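Minutes – Working Group on Good Practice for Simulated Home Scenes
December meeting, Friday, 2:00 p.m.
Posted by the Eltance secretariat

Present: members from Eltance, Wekell and Achterberg. Grumeck joined by phone for items 2 to 4.

1. Minutes of the last meeting
Approved with one fix. The Wekell checklist is a draft and should have been called one.

2. Scene review rules
A really good discussion, and the longest of the day! Eltance has now run the draft review rules over its whole library of 527 home scenes. Of these, 115 were sent back to their builders, mostly for missing notes on scale and floor height. The group was delighted to have real numbers to argue over at last.

Agreed wording for rule 4: "Every change in floor level must be written down in the scene notes, with its height, before a robot is tested in the scene." Wekell wanted "should". Achterberg felt strongly that a robot base that meets an unlisted step gives a result no one can use, and "must" was kept.

Rule 5 (objects on seats) took longer. Grumeck would like seats kept clear in all beginner scenes. Others pointed out that people put things on chairs all the time, and that a home robot has to cope with it. Agreed: objects on seats are allowed at every level but must be on the object list, the same as anything on a table.

3. Reporting of test runs
Achterberg presented its one-page report form, and it went over very well. The form asks for the scene version, the start position of the robot, the number of runs and every stop made by a person. Members liked that failed runs go on the same page as good ones. The minimum for a published result was set at 40 runs per scene. Wekell asked that early tests with fewer runs may still be shared inside the group, marked "trial". Agreed.

4. Furniture layout and clearances 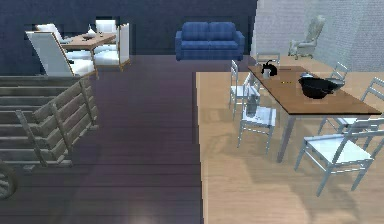

Wekell's proposal is that chairs should be left at mixed angles and distances from the table, with the narrowest path for the robot measured and noted each time. Much support for this – tidy rooms make for flattering scores. Grumeck asked whether unusual items, such as farm or garden pieces in a living area, should be barred. The feeling was no, so long as their outlines are correct for collision checks and the reviewer has signed them off. Wording to come back at the next meeting.

5. Actions
Eltance: send rules 4 and 5 to all members in final form.
Achterberg: add a "trial" box to the report form.
Wekell: write up the clearance proposal, no longer than 2 pages.
Grumeck: send comments on collision outlines.

6. Any other business
Achterberg offered to host the next meeting and show the report form in use. Warmly accepted. Meeting closed at 4:15 p.m.

Related items
Draft review rules, with comments
Report form for test runs (Achterberg)
Wekell checklist – draft
Minutes of the previous meeting

Contact the secretariat | Copyright Eltance | Back to top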